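Hurkis Returns for a Second Season This December, With All-New Episodes From Studio Flellex

December | By the Studmont press team

Four years after the last lantern went out over Kwok harbor, Hurkis is coming back! Studmont is thrilled to announce that the hand-drawn fantasy series will return to the air this December with a full second season, animated once again by studio Flellex and directed by Minttu Väisänen, who storyboarded six episodes of the first run.

Fans have been asking for this one for a long time. When the first season ended, the ferry pilot Hurkis had just steered her boat through the sea gate with the whole town of Kwok asleep behind her, and that was the last anyone saw of her on screen. The new season picks up on the other side of the gate, eleven days later by the ship's clock (and rather more than that on shore, as viewers will find out in the opening minutes).

"I have carried the first shot of this season in my head since the night we finished the last one," said Väisänen. "It's a very quiet shot. There is a rope, a gull and a bit of fog. When the team finally put it up on the big screen at the studio, we all just sat there grinning, and then somebody asked to see it again, and we watched it maybe nine times."

The second season will run for 47 episodes' worth of story from the original comic, gathered into two parts, with a short break between them. The writers have worked closely from the printed chapters, and readers will be happy to hear that the Salt Market story, which was skipped in the first season, is now included in full. It opens part two and takes up three whole episodes - the bell thief, the flooded stairs and the card game are all there.

Most of the first season's voice cast is back, including the leads. New characters this time include the twin lamp keepers, the tax collector with the wooden dog, and the much-loved Old Captain, whose casting will be shared closer to the first broadcast. Recording began in spring, and the actors were able to read together in one room for nearly every episode, something the first season's schedule didn't allow. You can hear it in the arguments!

Flellex has kept the soft ink line and painted skies that made the first season so easy to spot, while building the ships and harbor streets as simple computer models first, so that the artists can plan camera moves before drawing over them. The team has made 370 painted backgrounds for part one alone, and 51 of those are of the sea at different times of day. Väisänen asked for every dawn to be painted fresh, so no two episodes share one.

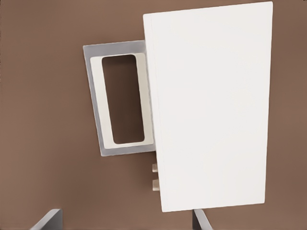 A plain white panel on a brown surface, computer render.

The music is getting bigger too. The first season's score was written for a small group of players, with a lot of accordion and one very hard-working cello. For the new episodes the composer has added a choir and a brass section, and the songs the dock workers sing in the comic have been set to music for the first time. The opening theme is new, but listen closely to the last ten seconds and you'll catch the old one tucked underneath.

"People write to us about the harbor as if they had lived there," Väisänen said. "They want to know if the bakery is still open. They want to know who is feeding the cat. We tried to answer as many of those letters as we could inside the show, so please keep an eye on the windows in the street scenes."

The first two episodes will be shown back to back at 8 p.m. on opening night, with one new episode each week after that. Subtitles in English will be ready at the same time as the first broadcast, and an English dub will follow in the new year. Viewers who want to catch up can watch the whole first season again in the weeks before the premiere, including the bonus short "Hurkis and the Borrowed Oar," which has never been aired before.

Ahead of the broadcast, Studmont will hold a preview screening of the first episode for 459 guests, followed by a talk with Väisänen and members of the background painting team. Seats will be given out by drawing, and sign-up opens on the show's website one month before the event. Each guest will take home a folded map of Kwok, redrawn for the new season with the far side of the sea gate filled in at last.

A second trailer, the full cast list and the name of the ending theme's singer will all be announced in the coming weeks.

Press contact: Hurkis publicity desk, Studmont

Related news
- Hurkis season one returns to the evening schedule
- First trailer: beyond the sea gate
- Flellex opens its sketchbooks: drawing the boats of Kwok
- Minttu Väisänen on storyboards, fog and gulls
- Hurkis soundtrack to be pressed on vinyl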